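4.2 Bedding as a sorting surface

The households in the Plosulo group were asked where, in the course of an ordinary week, small belongings were gathered before being put away or packed. The kitchen table was the expected answer and was given often. The bed was given more often still. In several homes it was the only flat area of any size that was not already in use during the day, and residents described it as the place where the contents of a drawer, a bag or a coat could be laid out together and looked at. Earlier work on domestic order has treated the made bed mainly as a sign of a finished room. The material collected for this study suggests that it should also be considered as a working surface, in use for short periods and cleared again before night.

A total of 1,070 sorting episodes were entered in the household diaries. An episode was taken to begin when the first object was put down and to end when the surface had been returned to its usual state, or when the resident recorded that the task had been given up. Entries were coded separately by the two authors, Petek and Janevski, and differences were settled by discussion. The coding sheet was adapted from the one used in the Mladenović housing survey, with the addition of a field for textiles placed between the objects and the furniture.

This additional field proved to be of some value. Residents seldom placed objects directly on the main bedcover. A second, smaller textile was commonly spread first, and the objects were kept within its edges. Figure 3 shows an arrangement of this kind, in which a blue patchwork blanket lies in front of a quilt of large coloured squares and holds a small group of objects, among them red, lime-green, black and white cylinders.

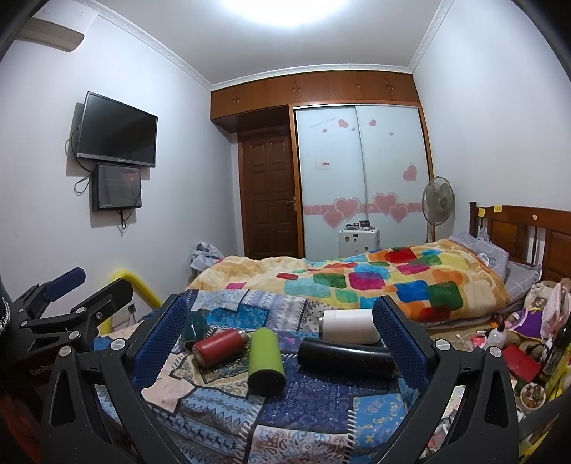
Figure 3. Cylindrical objects on a patchwork blanket, with a quilted bed and wooden headboard behind.

Three reasons for the second textile were given in interview. The first was protection of the bedcover, particularly where this had been made by a relative or was difficult to wash. The second was containment. A blanket with a clear border was said to make it plain which things belonged to the task in hand and which had simply been left on the bed. The third was convenience at the end of the episode, when the blanket could be lifted by its corners and the unsorted remainder carried to another room. One resident referred to this as "closing the shop until Monday".

Pattern was mentioned less frequently than had been anticipated. Of the 14 residents interviewed at length, nine owned at least one patchwork item, and most of these did not consider that a busy pattern made small objects harder to find. Those who did raise the matter were concerned with items that were themselves dark or finely marked, such as hair grips, keys and sewing needles. Plain sheets were preferred for such tasks, and two residents kept an old pillowcase for the purpose.

Rounded objects presented a separate difficulty. Tubes, canisters, torches and similar items were reported to roll when the mattress was pressed, and residents had developed a number of simple responses. Some placed such objects against a fold in the blanket. Others put them towards the middle, where the bedding dipped a little, or set them against a heavier item. The softness of the surface was therefore regarded as both a help and a nuisance: objects did not slide as they would on a polished table, but they shifted whenever a person sat down beside them. In the Forkel flats, where bedrooms were narrow and the bed had to be reached from one side only, residents tended to sort while standing and reported fewer disturbances of this sort.

The length of an episode varied considerably. Most were completed within about 10 minutes, although those connected with a change of season or a journey were much longer and were sometimes carried over to the following day. In December the diaries record a marked increase in episodes involving gifts, wrapping materials and batteries, and a smaller number involving spare bedding brought out for visitors. The last of these were difficult to code under the existing scheme, as the textile was at once the surface and the thing being sorted. They have been retained in the totals but are treated separately in the comparison with the Stikell households in Section 4.3.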